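绒毛挂件的分割和抓取宽度，二月小结

二月　千建宇（Gun-woo Cheon）

上个月那篇写完标定以后，有两个人来信问软物体怎么处理，这篇就写这个。内容比较散，主要是给自己留个记录，代码部分只讲思路。

先说背景。我们现在的感知节点叫 Seok，输入是手腕相机的彩色图，输出是物体掩膜、主轴方向和一个建议开合宽度。下游是 Vutar，负责把建议宽度变成夹爪指令，再加上力的限制。两边通过一个消息队列通信，格式从去年开始就没怎么动过。硬质的东西，比如杯子、盒子、遥控器，这套流程基本够用，所以一直没人去改宽度估计那一段。

问题出在毛绒类。手腕相机没有深度，宽度是从掩膜轮廓上量出来的：沿主轴取截面，取中间一段的中位数，再用标定得到的比例换算。硬物的轮廓就是它的边，毛绒的轮廓外面还有一圈绒毛。分割网络有时把绒毛算进去，有时不算，同一个物体相邻两帧的宽度能跳一截。Vutar 拿到跳动的宽度，会反复微调开合，日志里全是来回的小指令。

一开始我以为是滤波的问题，把时间窗口加长，跳动确实少了，但延迟上去了，手指合拢时给出的还是旧宽度。这条路试了一个星期五的下午就放弃了，改回原来的窗口。

后来把出问题的帧单独挑出来看，共 1,886 帧，大致分两类。一类是绒毛边缘不稳定，另一类是附件。挂件类的物体带链子和圆环，这部分经常被并进主体掩膜，主轴跟着歪，截面也就切错了方向。还有少数帧两种情况都有，处理起来最麻烦，我调参数的时候一直开着其中一帧。

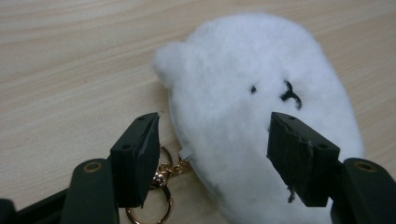

白色毛绒挂件在两指之间，金色链环有一部分被左指挡住。

这一帧里右指已经快贴到毛了，左边的链子又从手指后面露出来。旧版 Seok 给的掩膜有三个毛病：左侧的金属环和玩具连成一块；右侧掩膜的边压到手指上；顶部的轮廓随绒毛起伏，凹凸很多。主轴因此偏向链子那一边，建议宽度也偏大。

改动按顺序写。

第一步，先扣掉手指。夹爪在图像里的位置完全由开合量决定，没必要让网络去猜。我按开合量离线渲染了一组手指掩膜，运行时查表，中间值做插值。原来的做法是靠颜色阈值去掉黑色区域，遇到深色物体会误删，这个毛病我们早就知道，拖到现在才换。需要注意的是指垫用久了边缘会起毛，和渲染出来的直边对不上，所以查表得到的掩膜要再往外膨胀几个像素。膨胀太多会吃掉被夹物体的边，我最后取的是 4 个像素。

第二步，把主体和附件分开。做法很土：对掩膜做一次开运算，核的大小跟掩膜面积挂钩，细长的部分会先断开，留下最大的连通块当主体。断开的部分不丢，单独记成附件，发给规划那边做避让用。千彩媛（Chae-won Cheon）建议用训练数据重新标一个“附件”类别，我觉得长期看应该这样做，但是标注量不小，先用形态学顶着。

第三步，宽度改成给区间。以前发的是一个数，现在发内外两个值。内边界取网络置信度高的部分，外边界取置信度低但仍算前景的部分，两者之间就当作绒毛。张开时 Vutar 用外边界，保证手指能绕过去；合拢时以内边界为目标，到了以后交给力控。这一条改动最小，效果最明显，来回的小指令基本没有了。

消息格式因此多了一个字段。旧的 width 字段保留，填外边界的值，没升级的下游照样能跑，只是夹得松一点。

评测用的是 Ganbridge 那套回放工具，把录好的图像和开合量按原来的时间戳重新喂给 Seok，比较每帧输出。回放集共 2,005 帧，里面 1,886 帧就是上面说的那些，其余是硬物，用来看有没有改坏。硬物部分的结果和旧版几乎一样，只有一个带绳子的水壶主轴变了，看了一下，新版是对的。毛绒部分还剩 13 帧主轴明显错误，都是链子叠在玩具正面的情况，开运算断不开。这些先放着。

回放中间还发现一个跟算法无关的 bug：开合量的时间戳用的是控制器时钟，图像用的是主机时钟，两边差了一点。手指静止时看不出来，快速合拢时查表得到的手指掩膜会慢半拍，边上漏出一条黑。元善美（Seon-mi Won）在同步节点里加了偏移估计，启动时对一次，之后每隔一段时间再对一次。如果你也用类似的查表方法，建议先检查这个，我在膨胀参数上白调了好几个小时。

参数记一下，免得以后又忘：
手指掩膜膨胀：4 像素
附件断开后的最小面积：低于主体的百分之一就忽略
时间滤波窗口：恢复原值，没有改
内外边界的置信度：写在配置里，毛绒和硬物共用一套

共用一套是因为我不想在感知这一层判断材质。硬物的内外边界几乎重合，区间自然就窄，用同样的逻辑不会有坏处。Efraín Apaza 认为应该把区间宽度当作“软硬”的线索传给力控，区间宽就降低力的上限。这个想法可以试，不过模糊的图像也会让区间变宽，两种情况得先分开才行。

还没做的：玩具面部有刺绣，眼睛是黑线绣的，颜色和手指接近。以前的颜色阈值偶尔会在那里挖出小洞，换成查表后没有再见到，但我还没专门写测试。另外白毛放在浅色桌面上，边界对比度本来就低，换个灯光结果可能又不一样，要再录一批。Prustville 那边的桌子是深灰色的，下次过去的时候顺便录。

代码合进主分支之前还要补单元测试，主要是查表插值和旧字段兼容这两块。回放脚本已经合了，参数文件的路径改到了 config 下面，用旧路径的话会报找不到文件。

最近的文章
手腕相机标定：比例系数怎么定
Ganbridge 回放工具的安装和几个坑
Vutar 的力限制参数说明
消息队列换版本记录
为什么不在手腕上加深度相机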